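Keeping a small kitchen dry and in order

My kitchen in Umemville is small. It has one window, one sink and not much counter. When I moved in, I had always something wet standing somewhere, and after some months there was a gray line of mold behind the faucet. Since then I have changed my habits, and I write them down for other people with a small kitchen.

Start with the sink

Water marks come from water which is left to dry by itself. After the last dishes of the evening I take an old cotton dish towel and wipe the sink, the faucet and the wall behind it. This takes less time than brushing the teeth. If you already have white scale around the faucet, put a paper towel soaked in plain white vinegar around it, wait half an hour and rinse well. Do not do this on marble or other natural stone, the acid will eat the surface.

The sponge should never lie flat. Stand it on its short side, or hang it with a clip. I change mine after two weeks and the old one goes to the bathroom for the floor corners.

Dish racks

A plastic rack is light and does not rust, but it gets slippery in the places where you do not look. Once a week turn it upside down in the sink, pour warm water with a spoon of baking soda over it and go through the slots with an old toothbrush. Let it dry in the air before you put dishes in again.

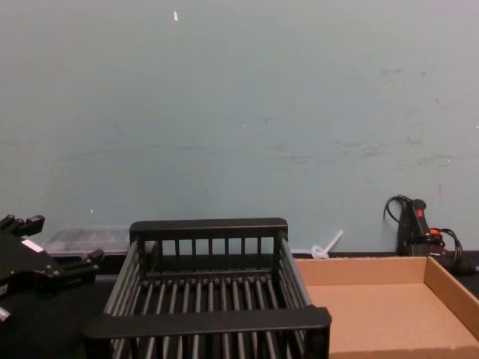 Plates dry faster if you leave one slot free between them. Cups and bowls should lean a little, so that the water from the bottom rim can run off. Knives I do not put in the rack at all. I wash them one by one, dry them by hand and put them away directly, and so the edges stay sharp longer and the fingers stay whole.

Wooden spoons and cutting boards need air from both sides. Stand the board on its long edge. Twice a year, in my case in June and again before the winter, I rub the boards with mineral oil that is sold for food use, leave it overnight and wipe off the rest in the morning.

Cloths and towels

I keep 6 dish towels and 2 for hands, in different colors, so they are not mixed. Wash them hot and do not use fabric softener, because a softened towel pushes the water around and does not take it up. A new towel should be washed before the first use – otherwise it leaves lint on the glasses.

If a tablecloth or other fabric has dust and crumbs in it, shake it outside first and then use a lint roller in one direction only. Dark fabric shows everything. For candle wax, lay a paper bag over the spot and go over it with a warm iron, moving to a clean part of the paper each time. Try it on a hidden corner before.
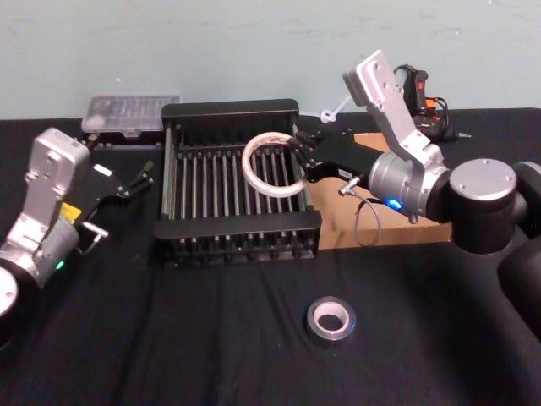
Grease on a painted wall is best taken off when it is fresh. Mix one drop of dish soap in a bowl of warm water, press the cloth out very well and go from the bottom up, so there will be no streaks running through the dirty part. Rinse with clear water and dry. Please do not use the rough side of the sponge, it makes shiny spots on matte paint and they do not go away.

Fresh air

Open the window fully for ten minutes after cooking, with the kitchen door closed. This is better than a small gap for the whole day. In cold weather the steam sits on the coldest wall, so I pulled my shelf nearly 4 inches away from it and the musty smell was gone after a few weeks.

The inside of the cupboard

Every season I empty one cupboard – not all of them, one is enough for an afternoon. I wipe it with water and a little vinegar, leave the doors open until it is dry, and look at the dates on the packages. Flour, rice and oats go in jars with a tight lid. A bay leaf in the jar is what my grandmother did against moths, and I do it also, but the tight lid is surely the more important part.

Updated 01/03/2025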